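Progress Report: Household Manipulation in Simulation
Submitted to the Simard Fund
Grantee: Uvgate Robotics Group
Project lead: Ashwin Rao

This report covers the second period of the grant. The question put to us by the Fund was whether a general-purpose arm with a simple two-finger gripper can be trusted with light kitchen chores, and if it cannot yet, which parts of the work stand in the way. All activity in this period took place in simulation, using the Piltix environment.

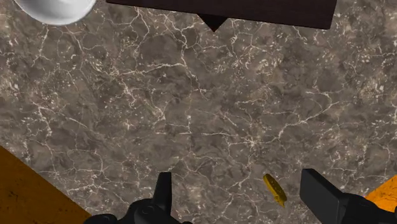 Uvgate, January 6, 2020

Work since August has centered on clearing a countertop. The task sounds modest, but it contains most of what makes household work hard for a machine. Items are small, they differ in shape, and they lie on patterned surfaces that make their edges difficult to find. A small, slightly curved yellow piece on veined marble is a typical case. The arm must locate the piece, bring its fingers down on either side and close them without striking the counter.

We completed 1168 trials in the period. Each trial ended when the item had been placed at its target or when 60 seconds had passed, whichever came first. Large items with straight sides no longer give us serious trouble. Thin and low items remain the main source of failure, and the most common fault is a finger position set slightly too high, so that the gripper closes on nothing. Changes made to the approach routine have reduced this fault but have not removed it.

The Fund asked in its last letter for a plain statement on readiness. Our view is that the system is not ready for use in a home or on a shop floor. It can perform single steps of a chore under supervision. It does not yet recover well when a step goes wrong, and a person clearing the same counter would recover without noticing. 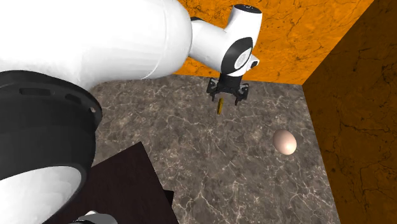
Fragile items are the subject of the second work package, which began later than planned. The delay was caused by a rewrite of the contact model in Piltix, and it has pushed the first results into the next period. The difficulty lies in the range of objects a single gripper must serve. An egg lying on its side and a thin disk with a ridged rim may share one work surface, yet they call for different finger spacing, different speed and very different force. Our present controller uses one force setting for all items, and this will be replaced before any further egg trials are run.

Spending is in line with the approved budget. One request has been made to move unspent travel money into computing time, and we await the Fund's decision.

Two items are planned for the next period. The first is a set of 50 repeat trials for each fragile item, run with the new force control. The second is a limited transfer to a physical arm at the Bolis test kitchen, restricted to unbreakable items until the simulated results support a wider trial. A revised schedule will be sent under separate cover.

Questions on this report may be addressed to Ashwin Rao at the Uvgate office.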